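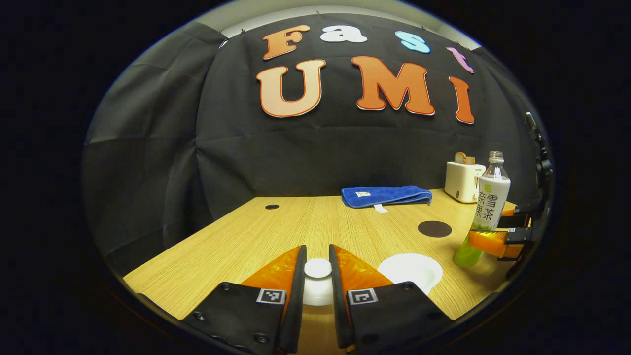 Choosing a gripper is usually the first real decision in a handling project, and many of the later ones follow from it. Finger length limits how deep a shelf the arm can reach into. Pad material sets how hard the fingers must press before an object stops slipping. The marker tags on the finger bases, if there are any, decide whether opening width can be read from the camera picture or has to come from a separate sensor. A tabletop with a towel, a toaster, a plate and a drink bottle on it will show up the differences between two designs faster than a data sheet will, because each of those things asks for a different kind of hold.

Chapter 6 is about making such comparisons fairly. It assumes you have read Chapter 4 on contact and friction and can work out the normal force needed to hold a known mass between two flat pads. You will not need the material on suction cups until Section 6.5.

The chapter follows one comparison from start to finish. It was run at the Stirkstead workshop by Brahim Benjelloun and Parveen Niazi, who wanted to know whether soft ribbed pads were worth having in place of the plain rubber pads supplied with the Bundside finger set. They recorded 1,288 grasps in all. A little over 100 of these were thrown out, mostly where the object had been put back in the wrong place, and Section 6.3 looks at how that was decided and whether you would have decided the same way.

6.1 What is being compared

A trial of two grippers is never only a trial of two grippers. The operator, the camera lens, the lighting and the order of the objects all have a say in the result. Benjelloun and Niazi fixed what they could. The same objects were used throughout, and the order was drawn afresh for every 21 grasps. The person holding the gripper changed at each break.

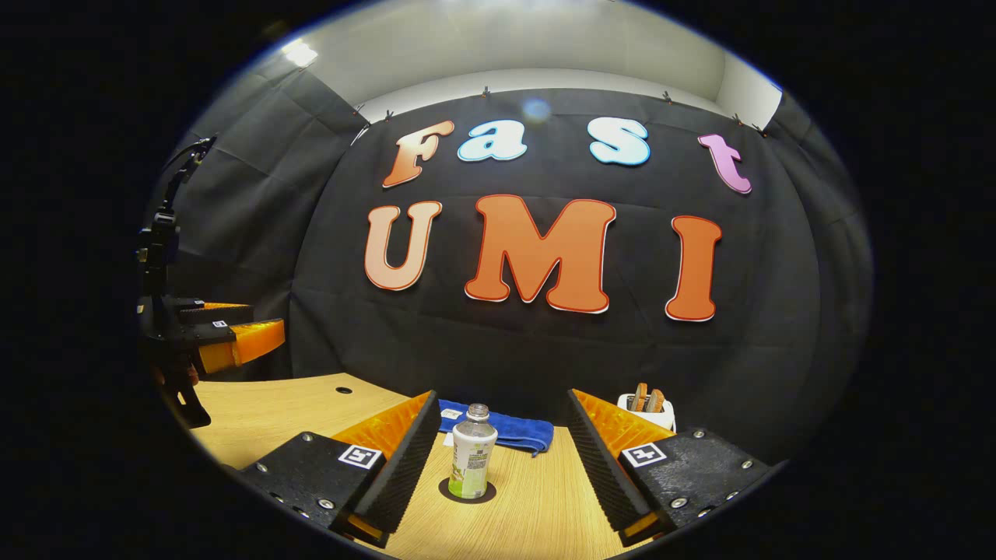 Figure 6.2 Open fingers on either side of a bottle on its coaster, with a second gripper at the left.

The upright bottle is a useful test object. It is light for its height, so a finger that arrives early on one side will push it over before the other finger makes contact. It is also clear plastic, and clear plastic is hard for some depth cameras. If a grasp fails, you must be able to say which of these was to blame. A results sheet with a single column headed "success" will not let you do so.

Wide-angle lenses bring a further difficulty. They keep both fingers and most of the table in view, but straight edges come out curved, and distances near the rim of the picture cannot be read directly. The Lerutby method, set out in Section 6.2, corrects for this before any measurement is taken. The older Tiêu method leaves the picture as it is and measures only near the middle.

Before you go on

Write down how you would score a grasp in which the bottle is lifted but turns between the pads. Keep your answer. You will need it for Exercise 3, where you are given 800 of the Stirkstead records and asked to score them by your own rule and then by theirs.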